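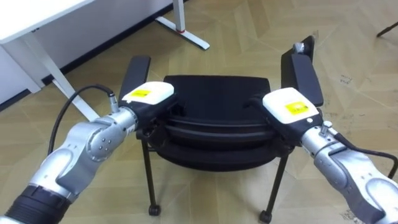

Paquette asked under my last post whether Tudcombe are already through to the cup quarterfinals. No, not yet. They lead Billen 2-1 and the second leg is still to play.

Both Tudcombe goals came from corners. Billen had more of the ball and did little with it until the last minutes.

The away end sold out its 402 seats. Fiden is a small ground, and it was loud for once.

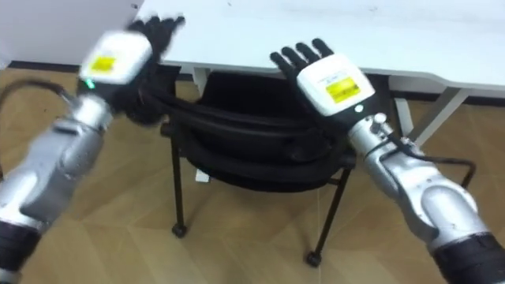
Desk and chair, February 4, 2026

Billen haven't won away since August. They need to win by two to go through — a one-goal win means extra time. 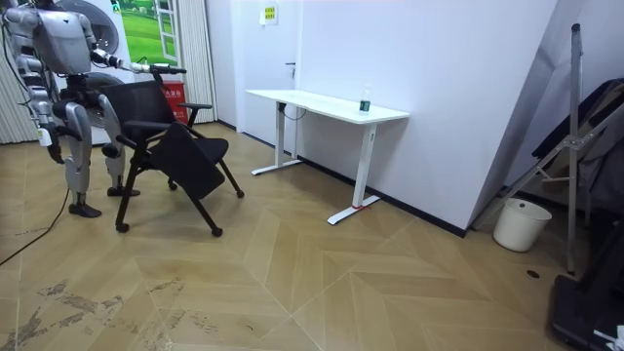
Tudcombe's back line is the part I'd worry about. They drop deep once they're ahead, and Billen's goal came from exactly that. The left back was standing off his man with plenty of space to close. Put a hand on the winger's shoulder, the way the robot has its hand on top of that chair back, and he doesn't get to turn.

Tickets for the return leg are 40 at the gate. I'll post the lineups when they're out.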